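Short story prize opens to regional writers

Entries open on Monday for the Chidiac Short Story Prize, which this year will accept work from writers living anywhere in the Carstead region. Until now it has been limited to residents of Doston.

The prize is run by Catuvholm Press and is open to unpublished stories of up to 600 words, in English or in any other language if an English translation is supplied. There is no entry fee for writers under 18.

Organiser Lina Yammine said last year's competition drew 122 entries, several of which had to be turned away on address alone.

"We had people writing in from two towns over who had grown up here and set their stories here," she said. "It seemed silly to keep the line where it was."

The winner will receive $400 and publication in the press's December anthology. Five shortlisted writers will also be included and will be invited to read at the launch – the venue is still to be confirmed.

Stories will be judged without names attached. Judges are looking for work on this year's theme, "Neighbours", though Ms Yammine said it could be read as loosely as writers liked.

Entries can be lodged online or left at the front desk of the Doston library during opening hours. Handwritten entries will be accepted this year, provided they are legible and on one side of the page only.

Writers may enter once. Previous winners are not eligible, but past shortlisted writers are welcome to try again.
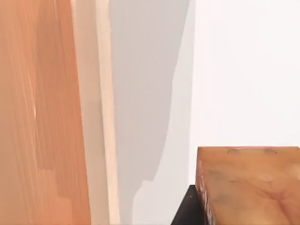
Wood grain with a pale edge strip, computer-rendered.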